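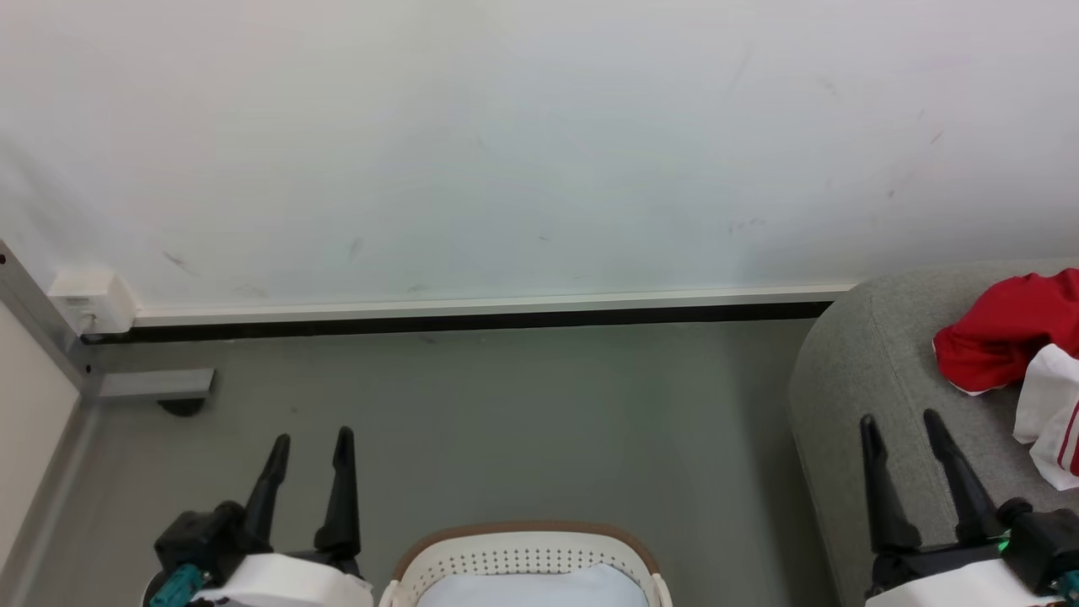
Picking up the laundry, 2,000 times

The laundry task passed its halfway mark in November, and I've been pestering Maëlle Pelletier for weeks to let me write about it. She finally gave me an afternoon at Arnthorpe, where the living room corner is set up, and I came home with nine pages of notes and a new respect for anyone who can fold a T-shirt with two fingers.

For those who joined the list recently: Rarkmont is our project to teach a two-armed robot the small chores that fill up a house. We don't write out the motions. A person drives the arms through a chore from start to finish, the computer records what the cameras see and what every joint does, and that recording becomes one example. Gather enough of them and the learning system (ours is called Calloway) starts to work out what the arms should do when it sees a sofa with clothes on it and a basket nearby.

"Enough" is the big question, of course! The target for this task is 3,000 examples. We have 2,000 on disk that passed review, and the team is adding up to 90 on a good day.

The chore itself sounds almost too simple. Clothes are on the sofa. They need to end up in the basket. A good driver can get through a round in 40 seconds, and the first time I watched it I thought, well, surely a few dozen of those would do it.

Then I tried it. Cloth is wonderful stuff and it does whatever it wants. Pinch a shirt by the hem and it hangs long and drags across the arm of the sofa. Pinch it in the middle and it comes up in a nice bundle, but you may have grabbed the one underneath as well, and now you have two pieces swinging from a single gripper and have to decide what to do about it. I dropped a sleeve over the outside of the basket four times in a row and Maëlle kept every one of them, because in each case I went back and tucked it in. Those recoveries are gold, she told me. A system that has only watched perfect rounds has no idea what to do with a sleeve hanging over the rim.

So a lot of the craft is in messing things up properly between rounds. The drivers have a reset sheet, and I enjoyed it so much that I copied part of it down:

Move the basket a hand's width, or turn it. Don't put it back where it was.
Drop the clothes from standing height. No arranging.
Start some rounds with something already in the basket.
Swap which arm goes first.
If you fumble, fix it and keep going. Only stop for a snagged cable or a fall off the sofa that you can't reach. 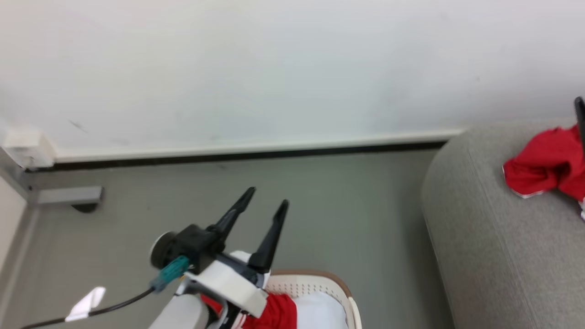 The line about swapping arms came out of a funny discovery in the early data. Nearly everyone on the team is right-handed, and they were driving that way without noticing. Calloway picked it up right away. In its first test runs it left one arm hovering politely while the other did all the work, even when the clothes were on the wrong side and the reach was awkward. It was a very faithful copy of us! After a couple of weeks of deliberate switching, the newer versions choose a side far more sensibly, and now and then they pass a shirt from one gripper to the other, a move that shows up in only a small share of the examples.

Review takes longer than I expected. Each round gets watched by someone other than the person who drove it, at double speed, with one finger on the pause key. The reviewer marks the moment of each grasp, the moment of each release, and anything odd in between. Rounds with a dropped camera feed are thrown out. Rounds with long pauses are kept but trimmed, and there's a running debate about how much to trim. Maëlle wants the hesitations left in when the driver was really deciding something. Others think Calloway is learning to dither. I've seen it dither, so I lean toward the second camp, but they are running both versions side by side and we should have a proper comparison for the next issue.

The tool they use for all this is Wustis, which longtime readers will remember as the clumsy little labeling program from the dish rack task. It has been rewritten since then and it's a pleasure to use. You can scrub through both wrist views and the head view together, and a grasp mark placed in one shows up in all three. If you tried reviewing last year and gave up (I did), please give it another go. Mornings are the quiet time on the server.

What comes after 3,000? The current plan is to hold back a set of clothes that Calloway has never seen, including a thick bathrobe that I personally could not get into the basket in one piece, and find out how it copes. Then comes a different room, with different light and a lower sofa. Maëlle expects the success rate to drop sharply on the first day there, and she sounded thrilled about it.

If you'd like to come drive for an hour, write to the usual address and say which afternoons suit you. Wear comfortable shoes and leave your watch at home — the control handles sit close to the wrist, and metal straps scratch them.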